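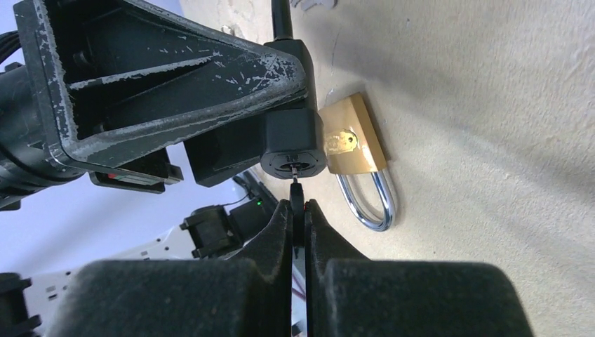

Unit 4: Pin Tumbler Locks and Key Control
Course handout, Facilities Security

4.1 Operating principle
A pin tumbler cylinder has a fixed shell and a rotating plug. Spring-loaded driver pins sit across the boundary between the two (the shear line) and stop the plug from turning. The correct key lifts each stack until the joint between key pin and driver pin is level with the shear line.

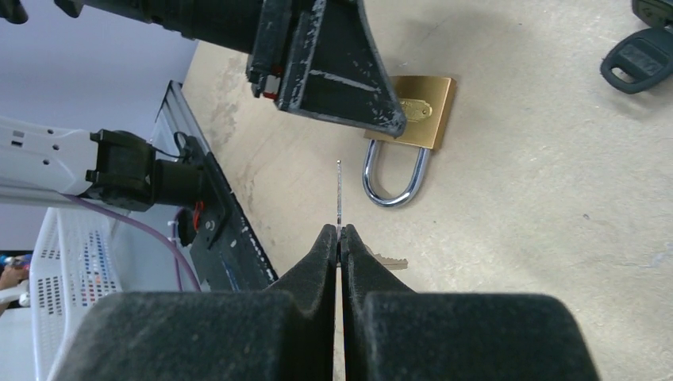

Cut depth is therefore the coded variable. Spacing between cuts is fixed by the manufacturer and carries no information. A five-pin cylinder with 8 depths has 32,768 theoretical codes. Adjacent-cut limits and the removal of near-flat codes reduce this. The Prillel series used in the exercises retains 1,645 usable codes after its own exclusions.

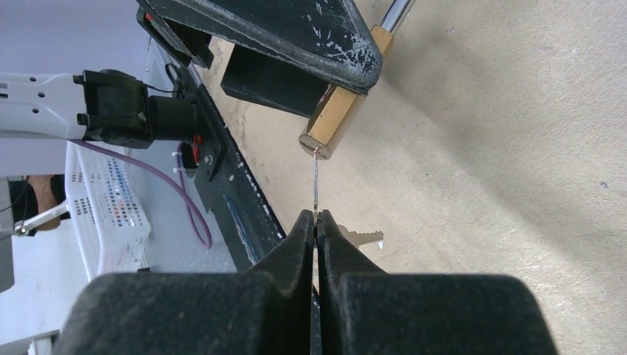 4.2 Master keying
A master wafer added to a stack creates a second shear point. Wafers in 3 chambers give 8 combinations that will open the cylinder, most of them unintended. Record these as ghost keys in the Flanedard worksheet.

4.3 Padlocks
Check whether the shackle is spring-latched or held by ball bearings. Only the latter resists shimming. 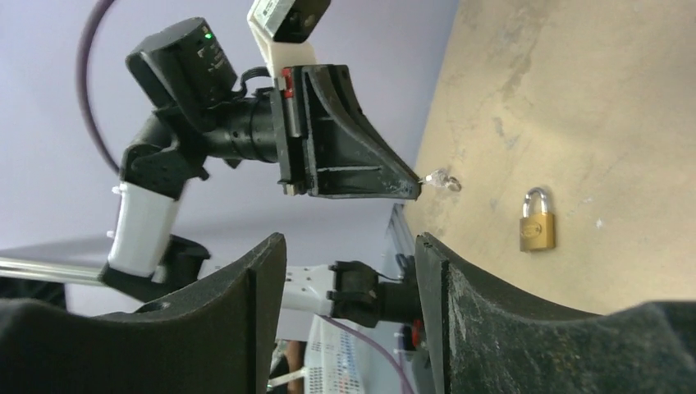

Fig. 4. Small brass padlock, metal shackle.

Reading for next class: Motaung key register, parts 1 and 2.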